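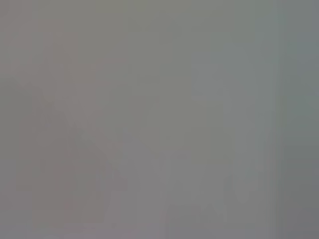

Ticket: Grasp planner aborts before first approach, wrist camera frames fail contrast check
Project: Skisteo
Component: perception / wrist stream, grasp planner
Site: Bruvumholm cell
Priority: normal
Status: open, workaround in place

Summary

Planner starts, accepts the target from the head camera, then aborts with "no valid wrist features" before the arm gets its first approach waypoint. Happens on every run since the update to the Chidiac perception package. The previous package on the same cell does not abort.

Steps to reproduce

1. Start the stack with the default launch profile.
2. Put one object on the table and let the head detector pick it up.
3. Send the grasp request from the Clunden console.
4. Wait for the refine stage. The planner logs the abort and the arm holds position.

Expected: refine stage runs when the wrist view has something in it, and otherwise falls back to the head camera pose.
Got: abort, no fallback.

Log, trimmed

refine: wrist stream open
refine: contrast check failed, feature count 0
refine: timeout 3000 ms
planner: no valid wrist features
planner: abort, holding position

Notes, first pass

Checked the plain things first. The stream is live, the timestamps move, and the driver reports 60 frames per second with no drops. Exposure was on auto. Locking it made no difference to the feature count. Restarted the wrist node by itself, then the whole stack, same result both times.

The wrist frame saved at the abort is flat gray with very little contrast and nothing in it that can be identified. So the contrast check is right to reject it. What is wrong is what the planner does next. It treats a rejected frame as a fatal error, when the old package treated it as "no refinement available" and went on with the head pose.

Notes, second pass

Went through the Chidiac config against the old one. Two things changed. The key wrist_required used to default to false and now defaults to true. The fallback key was renamed from use_head_pose to fallback_source, and our profile still has the old name, which the loader ignores without a warning. Either one by itself would cause the abort.

Set wrist_required to false and fallback_source to head in the site profile. Test object is the black kettle, spout toward the gripper, with clear table between them.

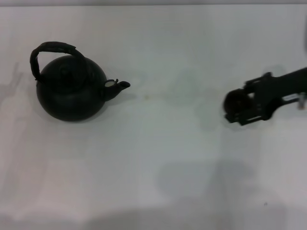 Is it safe to run on the head camera pose alone while the wrist stream is being rejected?
For single objects on a clear table, keep the approach speed at the low setting and leave the force limit on. Don't use it for cluttered tables until the fallback has its own clearance check.

With the new settings the planner gets past refine and returns a path. Head detector confidence on the kettle was 87 percent. The handle is still merged into the body mask on some frames, so the grasp candidates near the top are poor - logging that as a separate ticket against the segmenter.

Still to do

Loader should warn on unknown keys.
Put the old default back for wrist_required, or list the change in the release notes.
Find out why the wrist frames are flat. Focus setting and lens not checked yet.
Add a replay test with the rejected frame as input.

Leaving this open until the loader change is merged. Site profile with the workaround is on the Bruvumholm branch.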